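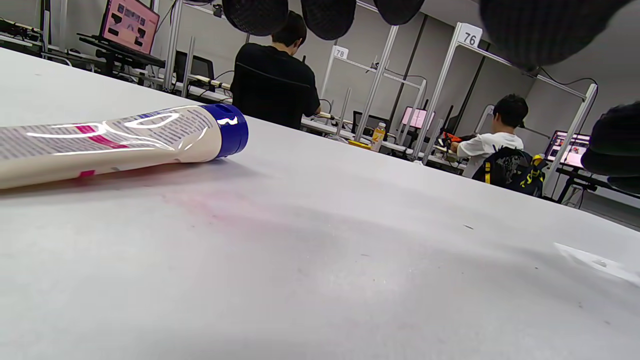 Kurkon Workplace Team — Shared Desks and Supplies

Minutes of the May meeting, start 3:00 p.m.
Minutes taken by: Abelardo Ñahui

1. Previous minutes
Accepted with no changes.

2. White tabletops
There is a pinkish-red smear on the big white table, and also small gray specks and scuffs. It was asked if the scuffs can be removed at all. Abelardo will try a mild cleaner on a small area first — no rough sponges, please.

3. Tubes and small items
Squeeze tubes stay lying on the table after use. It was agreed that every tube goes back to the shelf with the cap closed. The Grullby boxes are good for this and we will order two more.

4. Budget
The rest for this year is 1,612. The offer from Itport for new table covers is still open and moves to the next meeting.

5. Other
The request to move the desk rows was not discussed.

Closed at 3:40 p.m.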